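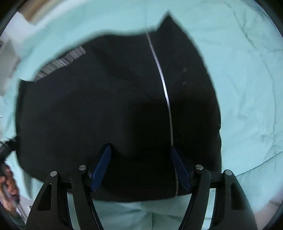

Black zipped item laid out on a bed.

Laundry and Garment Care: Frequently Asked Questions

Last updated: May
Reading time: 4 minutes

The following answers apply to all residents of Skirkholm House and to guests staying in the Hoxha wing. Questions not covered on this page should be put to the Linen Office.

Where should I fold my clothes?

Residents are asked to fold clothing in their own rooms. The bed is the most suitable surface for larger pieces such as coats, zipped tops and garment bags. The folding shelf in the laundry room is shared and must be left clear between loads.

Should zips be open or closed?

Zips should be closed before washing and again before folding. An open zip may catch on bed linen and on other clothing in the same load. Where a zip is stiff, please do not force it; the Linen Office keeps a zip wax for residents' use.

How should a zipped top be folded?

Lay the garment flat with the zip facing upwards and smooth the fabric outwards from the centre. Bring each side in towards the zip, lay the sleeves straight down, and fold upwards from the hem. Thick garments should be folded once only. Padded garments should be hung up, as they lose their shape when kept under other items.

What can I do about lint on dark fabric?

Dark clothing shows lint readily, particularly after it has been laid on bedding. Lint rollers may be borrowed from the Linen Office between 7 and 9 in the morning. Dark items should be washed inside out and kept apart from towels. Tumble dryer filters must be emptied after every load, including the last load of the evening.

Does the house supply bed linen?

Yes. Each room receives one fitted sheet, one flat sheet, one duvet cover and two pillowcases. Linen is changed every Sunday. Used linen should be left outside the door in the bag provided by 10 a.m. Personal clothing found in linen bags is returned to the Linen Office shelf, where it is held for 22 days.

May I use my own bedding?

Residents may use their own bedding provided that it is labelled with a room number. Own bedding is not included in the weekly change and should be washed in the residents' machines.

Which detergent should I use?

The machines are supplied with Nellow liquid, which is dispensed automatically. No further detergent should be added. Residents with sensitive skin may ask for the two machines nearest the window to be set to the unscented product.

How many items may I store?

Each room has one wardrobe and one chest with 4 drawers. Out-of-season clothing may be placed in the basement store in a Kellitance box, available on request. One box per resident is permitted. Boxes must be closed, labelled and free of food - this includes sweets left in coat pockets.

What happens to lost clothing?

Nearly 200 garments were handed in last year, and most carried no name. We strongly advise residents to label their clothing at the collar or waistband. Unclaimed items are passed to the Skirkholm clothing bank at the end of each term.

Can repairs be arranged?

Small repairs, including loose cuffs, dropped hems and missing buttons, are carried out by Nermina Kneževič in the Linen Office. Replacement zips are sent out and may take two weeks. A charge is made for replacement zips only.

Whom should I contact about a fault with a machine?

Faults should be reported to Uthai Onsri, Domestic Services, stating the number shown on the machine door. Please do not attempt to open a door that has locked during a cycle - wait for the light to go out, then try again.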